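# Recording and Filtering Hand-Held Gripper Demos for Bathroom Tasks

These are the steps we use to collect demonstrations for the Cusis policy, from first setup to a training set. You need a pair of hand-held grippers, a head camera and a machine with the Histis tools installed. No robot arm is involved until evaluation.

## 1. Set the task

Write the task as one line with a start and an end, such as "take the cap and put it in the cabinet." Keep one verb per step. If you need more than three steps, split the task in two and record them separately.

## 2. Calibrate

Hold both grippers in view of the head camera with the tags facing it. Open and close each one fully, twice. Run:

```
histis calibrate --pair left,right --out calib.json
```

The tool reports the finger width at both ends of the travel. If the closed width reads above 6 mm, clean the pads and run it again. Redo this step after every break.

## 3. Record

Start with both hands low and still for a full second. Do the task at a normal pace, then hold still again before stopping. The pauses are used to trim each episode, so don't skip them.

Move small objects between episodes. Change where you stand too. In our first round everyone stood dead center, and the policy drifted left whenever the robot base was off by a hand's width.

Cabinet doors need some care. If a door is part of the task, start with it closed. If it isn't, set it before you start and leave it alone.

## 4. Filter

```
histis filter --min-tag-visible 0.9 --drop-jumps
```

This drops episodes where a tag is lost for too long or the tracked pose jumps. Dark glossy countertops gave us more bad tracks than matte ones, mostly from reflections under a low lamp. Raising the lamp fixed most of it.

## 5. Train and compare

We trained on 27, 55 and 100 filtered episodes per task with the Hurnance baseline settings. Going from 27 to 55 made a clear difference on grasping. Going from 55 to 100 helped mainly with placing, where the errors were already small. For a new task we now stop at 55, evaluate, and record more only if placing is weak.

Keep the raw files even after filtering. The Antoniadis tracker update recovered a good share of the episodes we had dropped in December, and we would have lost them otherwise. Store `calib.json` in the same folder as the episodes it belongs to.

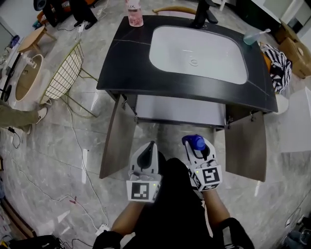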